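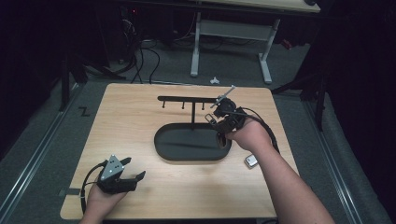 How much of a filtered image has to be computed again when the user changes one setting?

Only the tiles whose inputs depend on that setting, plus a border as wide as the largest filter window that reads from them.

Figure 2. Black tray with a hanging rack on a light wooden table.

4.2 Tile reuse in the filter graph

Redton stores an edit as a graph of filters. Each node keeps its output as a set of square tiles, and each tile carries a key made from the filter name, its settings and the keys of the tiles it reads. When a setting changes, the keys downstream of it change too, and tiles with the old keys are left in the cache until space is needed. Going back to an earlier setting is then a lookup.

The first version of the cache, described by Lau in the Eltgate notes, used one key for the whole image. This was simple and worked well for color curves and other point filters. It did badly with masks. A small brush stroke on a mask changed the key of the full layer, and everything above the layer was run again. Moving the key to the tile fixed most of this, at the cost of more bookkeeping.

Filters that read outside their own tile need more care. For a blur we take the window radius from the settings and add the keys of every neighbor within reach. Large radii make the key long, so above a fixed limit we hash the neighbors by row first. Filters that depend on the whole image, such as automatic contrast, can't be handled this way. We split them into a measuring node, which reads all tiles and outputs a few numbers, and an applying node, which reads one tile and those numbers. If the measured numbers stay the same after rounding, nothing further up is touched.

We ran the cache on 471 saved edit sessions from the Stustport collection. Sessions were replayed step by step with the cache limited to 2 GB. Per-tile keys cut the median replay time by 38 percent against the single key. Sessions made up only of point filters on the full layer gained nothing, and a few of them were slightly slower because of the added hashing. In the sessions with heavy mask work, nearly 100 tiles were reused at a typical step.

Lu repeated the replay with the Chien scheduler, which starts on the visible tiles before the rest. Total time was unchanged within the spread of repeated runs, but the visible part of the image was ready earlier. We keep the scheduler on in the remaining tests.

Two filters were left out. The grain filter draws random numbers in the order tiles are visited, so its output can differ between runs, and the lens correction filter reads from positions that are only known once it has started. Both are run on the whole image and their outputs are not cached.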